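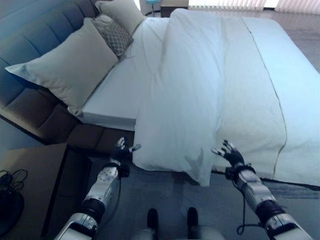

About the bed cell at Stodix

Stodix sets up and maintains two-armed robots for household linen work. The company has one permanent test installation, known internally as the bed cell, and most of what we do for customers is first tried there. This page covers how the cell is arranged, how it is brought into service after a change, and how it is looked after between runs.

The cell is a furnished bedroom. It has an upholstered bed, side tables, pillows, blinds on the window side and both carpet and wooden flooring. The furniture stays in place all year. A bare test bench would be easier to light and to clean, but the results from one did not carry over to customers' rooms, and we gave it up in February.

Who we work for

Our customers are operators of serviced flats and small hotels, and two equipment makers who send us end effectors for assessment. Clirkico is our software for arm set-up and fault logging. It is supplied with every installation and is not sold separately. Cindis is the name of the service contract. Ichikawa is the workshop where hands, grippers and wrist cables are stripped and rebuilt; it occupies the unit next to the bed cell and shares its stores.

How the cell is set up

The robot works from the foot of the bed. All reach figures are measured from the front face of the bed base at the centre line, with the robot parked and its arms in the rest position. The standard stand-off is 400 mm. If the mattress is changed, the height offset is measured again at both foot corners and at the centre, and the lowest of these readings is entered in Clirkico.

The order of work after any mechanical change is as follows.

Isolate the arms and fit the wrist supports.
Fit the end effectors and torque the flange screws in a cross pattern, in two passes.
Route the wrist cable with the joint at each end of its travel. The loop must not go tight at either end.
Remove the supports, restore power and home both arms separately, left arm first.
Run the joint sweep at reduced speed with no bedding on the mattress.
Run the joint sweep again with the fitted sheet on.
Put on the duvet and carry out the edge grip check.

The sweep without bedding is sometimes left out on customer sites to save time. We do not sign off a set-up without it.
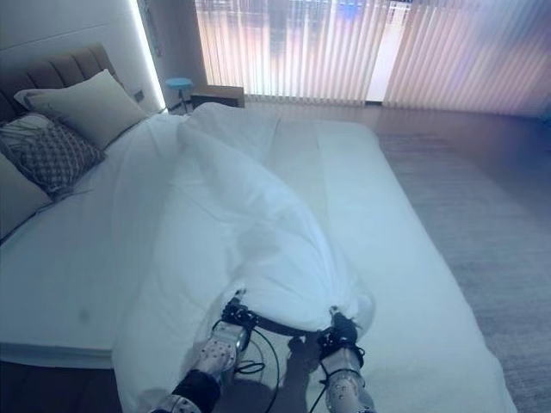 Edge grip check

The edge grip check is the last step before a machine goes back to work. Both end effectors take hold of the near edge of the duvet and hold it under light tension. The closing force is raised in steps until the cloth stays put, then the value is recorded for each side. A difference between left and right of more than 13 per cent means that one side goes to Ichikawa for inspection, even where the grip itself looks sound.

The duvet is left rumpled for this check. A flat duvet gives a clean, repeatable edge and flatters the machine. Cloth gathered along the middle pulls unevenly on the two sides and brings up faults in the wrist joints much sooner.

White linen is used throughout, as it is the most common type on our customers' sites and also the hardest for the vision software. The edge of a white duvet over a white sheet has little contrast, and daylight through the blinds alters the exposure during the day. The camera settings are therefore checked at two blind positions, closed and partly open. Customers with coloured linen normally need no further adjustment.

Cables

Cable wear accounts for more of our service calls than any other cause. A wrist cable on this type of work bends at every grasp and drags over cloth for much of the cycle. The usual first sign is a position fault which clears when the arm is homed and comes back some hours later. Replacing the encoder does not cure it. We ask customers to note the arm angle at which the fault appears, and Clirkico will store this if the option is switched on. It is off by default in older releases.

Cables are inspected with the arm powered down and moved by hand – a cable that looks sound at rest can open up at full bend. Any nick through the outer jacket is a replacement. Tape is not accepted as a repair, including as a temporary one, because the adhesive picks up lint and stiffens the loop.

Routine care

Daily: wipe the finger surfaces with a dry lint-free cloth, look over the cable loops, check the fault log.

Weekly: clean lint from around the joints with a soft brush. Do not use compressed air, which drives lint past the seals. Check the flange screws against their paint marks.

Every 2,001 grip cycles: repeat the edge grip check and compare it with the value recorded at set-up. The figure looks odd. The counter in Clirkico starts at one, and the reminder is raised on the first cycle after the interval is complete.

Every 18 months: both end effectors are sent to Ichikawa for strip-down. Finger pads, return springs and wrist cables are replaced whatever their condition. Other parts are measured and replaced only if they are out of limits. Customers on a Cindis contract receive a loan pair before theirs is collected.

Records

Each machine has a single log, kept in Clirkico, which holds the set-up values, every grip check and every part fitted. The log stays with the machine if it is sold. We can read logs from machines set up by other firms, but we do not take on their grip values and will carry out the full set-up again before offering a contract.

Linen used in the cell is washed on a fixed programme and withdrawn when the hem starts to fray. Light marks on a sheet are not a reason to withdraw it. Softener is not used – it lowers surface friction enough to shift the grip values, and the change lasts for several washes.

Visits and enquiries

The bed cell can be seen by appointment. Visitors stand on the window side during powered work and are asked to leave bags outside the room. Customers sending an end effector for assessment should include the flange drawing, the connector pin list and the rated closing force. Parts arriving without a pin list are held in stores until one is received.

Service requests should quote the machine number and the most recent fault code. For intermittent faults, please export the full log and do not clear it beforehand.

Page last revised 22 July 2020.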